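# The quiet pleasure of a good rulebook

Gertraud Moser keeps her lab's rules on four sheets of paper, and she will happily talk about any one of them for an hour. I know, because I let her. By the end I had missed my train out of Flurnholm and was asking for a copy.

The sheets are known as the Prirkden notes, after the building where the first version was written one December, and they set out how to run picking trials with a robot arm so that somebody else can repeat them. That sounds dry. It is wonderful stuff! Every line has an argument behind it, and Moser remembers most of the arguments.

Take the rule on starting positions. Early on, people set the objects out by hand and wrote "mixed pile" in the log. Two labs could both report a mixed pile and be doing completely different jobs – one with everything spread across the middle, the other with half the items pushed up against a wall, where there is far less room for fingers to get round them. Now each trial begins with a stored picture and a line saying which items touch a side.

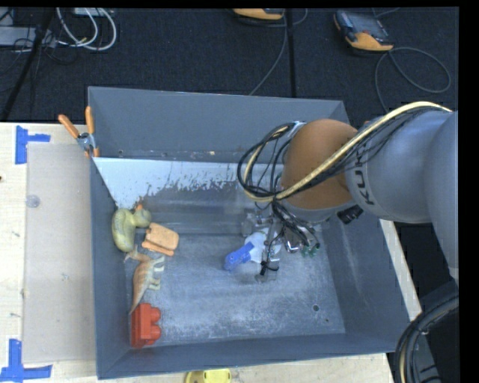

Toys are a favourite for this kind of work, and the notes have a whole section on choosing them. A good set mixes flat faces with round ones, and includes at least one shape with legs or a tail, so the grip can't be planned as though everything were a box. Paint wears and soft parts lose their spring, so the set gets checked too. Moser's log for the main set stands at 2411 attempts, of which 585 were thrown out under the old rules for poor records. She says this with real pain.

Then there are cables, my own favourite section. Elif Naz Başaran wrote it after moving over from Conceição, where she had worked on packing lines, and it is blunt:

- Move the arm through its full reach at slow speed before the first trial, and watch the cables, not the tool.
- Leave enough slack for the wrist to turn, then check what the slack can catch on.
- Mark the place of anything fixed to the table, and look at the marks again after lunch.
- If a clamp has moved, the run stops and gets a new number.

"After lunch" was put in as a joke and has survived 2 revisions. Başaran defends it fiercely. People lean on tables, she told me, and they lean most when they are chatting.

What I like best is how failure is treated. A dropped object must be logged with the same care as a clean pick, and the person at the controls may not tidy the bin halfway through a run, however tempting it gets. Gakik, the small firm that prints the log sheets, has made the box for failures larger than the one for successes. Moser asked for that herself, and she is already lobbying for a bigger one.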